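Home Talks Archive Speakers Contact

Speaker notes - choosing a kitchen counter you can live with

Okay, hi everybody, wait for people to sit down. Thank Firdevs Karabulut for setting this up (she also lent me the sample chips, please give them back at the end!).

Start with the Dalen story. Erhan Ağca and I redid that kitchen in August, and we spent 7 evenings arguing over the counter and maybe one over everything else. The owners wanted pure white. I wanted anything but pure white - I've had a white counter, and I could see every crumb of toast from the hallway.

Ask the room: who has a white counter? Who likes it? Let them groan.

Then color before material. I know that sounds backward, but you look at the color every single morning and you think about the material when you spill something. Go to Fodby or Başaran or wherever you like, get a sample bigger than your hand, and leave it next to the stove for 2 days. Look at it at breakfast and again with the lights on at night.

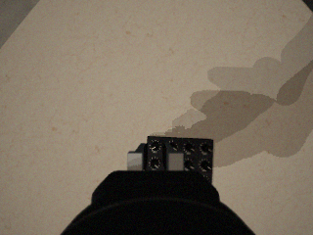
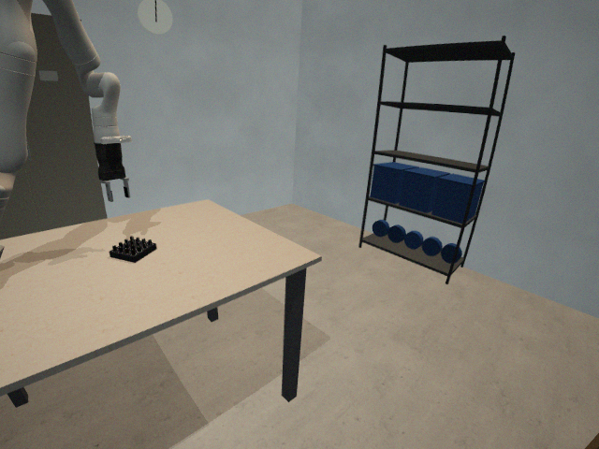
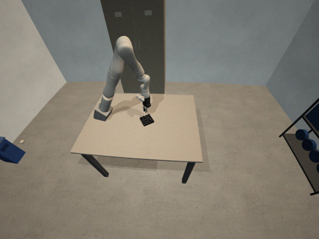

Pattern is the part I get asked about most, so slow down for this bit. Big veins are gorgeous in a showroom, and then the seam lands in the middle of one and you stare at it forever. Small speckle is much more forgiving. A pale beige top with fine, uneven flecks like the one on that table is what I'd pick for a busy family, with a few crumbs just joining the crowd. Plain dark tops show dust, sorry, I love them too.

Pass the chips around now. Salta is the tan one, and it's the one we ended up with in Dalen.

Edges next, quickly. Ask for a small rounding on the corners if you have kids at head height. A thin edge looks lighter, a thick one hides a wobbly cabinet line.

Money: keep 100 dollars back for the sink cutout, it always gets forgotten in the quote. Then questions, and Erhan has the tape measure if anyone brought their floor plan.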